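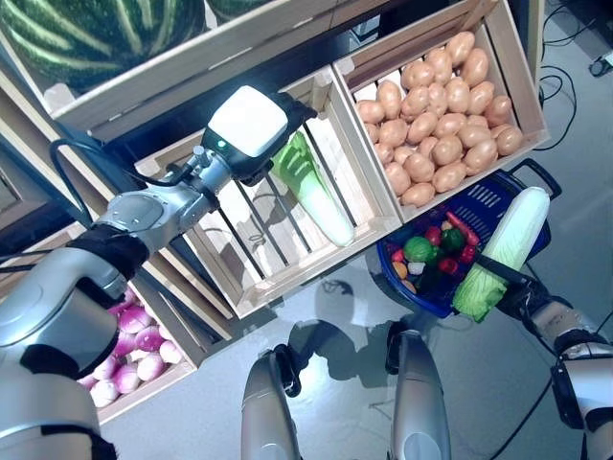 One reader in Greenberg wrote in to say she gave up on sauerkraut after her first jar went soft, and could I please talk her back into it. I'd love to! My bet is the salt. I use 5 teaspoons for a big crock and I start mine in October, when the kitchen has cooled down. Slice thin, squeeze hard, then leave it alone – I peek far too often myself. Nearly 200 of you have asked for the caraway version, so that's coming next month, along with my notes on the Skurkard crock.
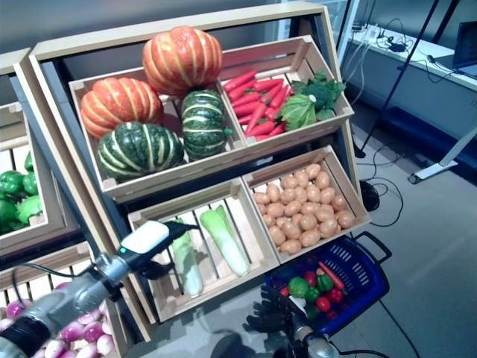 Pumpkins and carrots, crated up on the shelf.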